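Residents of Druvstead have asked how the lending library for household tools will operate through November. The arrangements below replace those I published in the spring.

The library now holds more than 400 items. Each member may borrow 2 at a time, for a period of 7 days. Returns are accepted at the Birkett Street counter until 7 in the evening. Items kept longer will be charged to the member's account, and the charge must be cleared before another loan is made.

Nuala Hayes remains responsible for reservations. Requests for the larger ladders should reach her 10 days in advance.
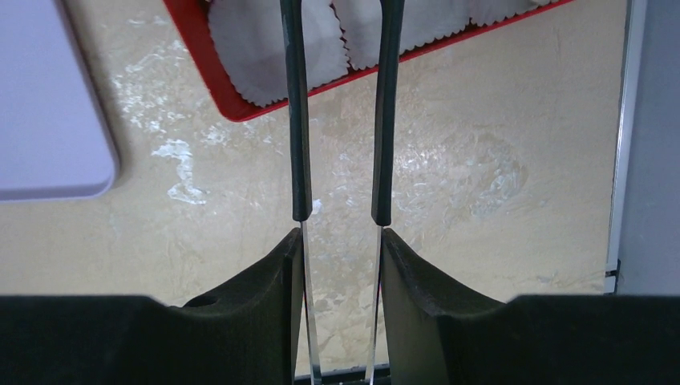
Care of borrowed items is the duty of the member. Tools should come back clean, dry and free of tape or labels. Bare metal needs particular attention, and a thin, bright strip like the one at left, running down below the dark coated rod, should be wiped with a soft cloth and never with steel wool. Damage should be reported to Aatos Miettinen at the counter.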